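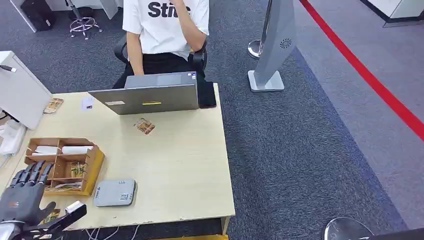 Sorting small flat items into a divided box is a good first chore for testing whether a machine can do useful work yet. It needs no force and no heavy lifting, and a failed attempt breaks nothing. Set it up on a desk in normal use. A wooden organizer with thin partitions works well, with patterned cards in the lower sections, white rolled items in the upper ones, and a few cards left out on the wood-grain top at different distances. Leave the laptop where it is. A person working across the desk can stay too, as long as someone else holds the stop button.

Step 1. Write down what counts as done. We use: card upright in a compartment, not bent, nothing else moved. If the card leans, score it as a miss.

Step 2. Run the chore by hand first and record the time. Ye-ji Ko does our hand runs. A person slides a card to the desk edge and pinches it there. Most machines try to pick it up from the middle and fail, so allow the edge move in the rules.

Step 3. Run 100 attempts per card position. Do not reset the box between attempts unless it has tipped. Our log stands at 1041 attempts, and about 3 in every 100 needed a hand reset.

Step 4. Change one thing at a time - card position, then lighting, then box angle. 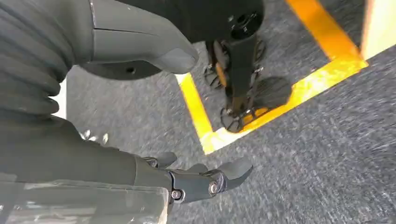 Floor marking comes before any test in which the base moves. Lay the tape before the machine is powered, press it down along its full length, and check it from the machine's own viewpoint. Bright yellow on gray speckled carpet is easy to find, but strong light can wash parts of a line out to nearly white, and a detector set for yellow may drop those parts. Check the corners as well. Equipment standing partly over the border hides some of the line, so do not use that stretch for calibration.

Step 5. Repeat step 3 with the base starting outside arm's reach of the desk. Expect a lower score. Position error from the base adds to the error at the fingers, and a card is thin enough that both matter.

Step 6. Report both scores. Ah-rin Hong keeps ours in a plain spreadsheet, one row per attempt, with the failure type in the last column.

As of 2019-03-21 our answer for this chore is no for unattended work, and yes with a person nearby to clear misses. The folding test follows in May.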